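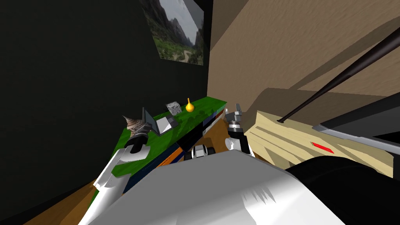 Ticket 330 concerns the simulation model of the two-arm robot under construction at the Wallerum shared workshop. The model is used to rehearse grasps before they are attempted on the physical build. The reported fault is a left gripper that stops responding once its finger is in contact with an object. The spiral shell on the green tabletop was selected as the test object, and the gray wedge, the speckled cube and the yellow pear-shaped object remain loaded so that the contact load matches the original report.

**Opened:** Mon 30 January
**Component:** left gripper, Tretden controller
**Status:** open, workaround in place

**Symptom**

The close command is accepted and the finger moves until contact. All later commands to the left gripper are ignored. The right gripper continues to respond. The log shows the following at step 1,988:

`left_grip: target rejected, state = HOLD`

**Actions taken**

- Restarted the controller and reloaded the world file. The fault returned at the same step.
- Replaced the shell with the cube as the grasp target. No fault in 14 runs.
- Restored the configuration saved in September. The fault returned at step 3,451.
- Exchanged the left and right gripper definitions. The fault followed the shell.

**Finding**

The collision mesh of the shell, imported from the Trình object set, contains overlapping faces near the base. The controller reads the resulting contact force as a completed grasp and enters the hold state. It has no release condition for a force that does not settle.

**Workaround**

Set `mesh_simplify` to true for the shell only. Users of the Mandard gripper profile must also clear the cached mesh before restarting.

**Outstanding**

A timeout on the hold state has been requested. Grasps of irregular objects should not be transferred to the physical arms until that change has been installed and tested.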